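8/3/21

Slept badly again, so I read the whole Udora booklet at two in the morning with a flashlight, like a kid. Thirty-eight pages on how to fix my sleep. The first 13 are about the man who wrote it. He used to be tired and now he isn't. Fine. So was I once, in reverse.

Sarita swears by it. She says she's down to one cup of coffee and wakes before the alarm. She said the same thing about the magnesium in June, and before that it was the Sisodia pillow, which now lives in the trunk of her car. I like Sarita Nishad very much and I don't believe a word she says about her own sleep.

The plan, as far as I can make it out: no screens after eight, no food after seven, a cold bedroom, and a "wind-down journal" where I write what's on my mind so it will leave me alone. That last one is why I'm writing this at the kitchen table at 9:40 p.m. So far nothing has left. I'm thinking about the gutter estimate, and whether Cathal meant what he said about selling the boat, and why a booklet needs a picture of a waterfall on every other page.

No food after seven is going to be the hard one. Dinner here is at seven-thirty and I'm a snacker after that, always have been. The booklet says salt late at night "confuses the body clock." Does it? Says who? There's a footnote, and the footnote goes to another booklet. 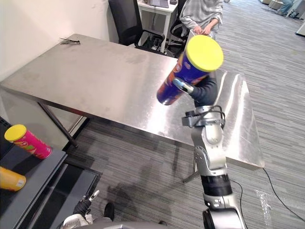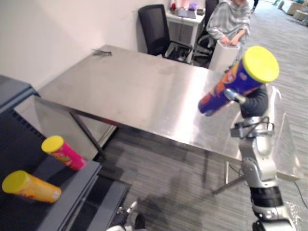

Blue can, yellow lid, same one in both.

I called Cathal after lunch and read him the part about body clocks. He laughed so hard he had to put the phone down. Cathal Lenihan has slept nine hours a night since grade school, on couches, on ferries, once through a fire drill, and he eats whatever he wants at midnight. He told me to go for a walk and quit reading. I did walk, down to the hardware store and back, and I was no sleepier for it, just sweaty.

The full Udora course is twelve weeks and costs $600. Sarita gets something off if I sign up under her name, which she mentioned twice. I said I'd think about it. I have thought about it.

I will give the cold bedroom a try. The fan's in the window and it costs nothing. Screens off too, starting tomorrow, or Thursday. Ate a handful of crackers while writing this. It's 10:15 and I'm wide awake. Must call the gutter people before noon.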